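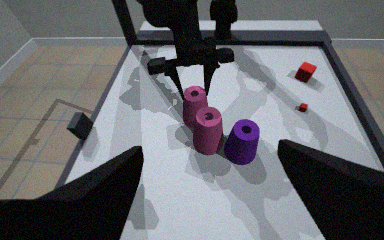
Call for writers - Stoltby Pages

Eminero Press is looking for 20 writers for Stoltby Pages, our new online collection of short fiction and poems set in and near the town. Never been published? Fine. Good, even.

What we want: one story or up to 3 poems, nothing over 100 lines for the poems. Must have some link to Stoltby, real streets or made up ones, we don't mind. New work only please, not stuff thats already on your blog.

What you get: a flat fee of $277, edits from our team, and a reading slot at the Golestani Library in August. Travel not covered, sorry.

Deadline is June 14, 2019, midnight. Late entries wont be read.

Send as a Word file or PDF, name and phone number on first page, to the Eminero office or through the form on the Stoltby Pages site. One entry each. Under 18s need a parent's OK in writing.

Questions - use the same form, put PAGES in the subject line.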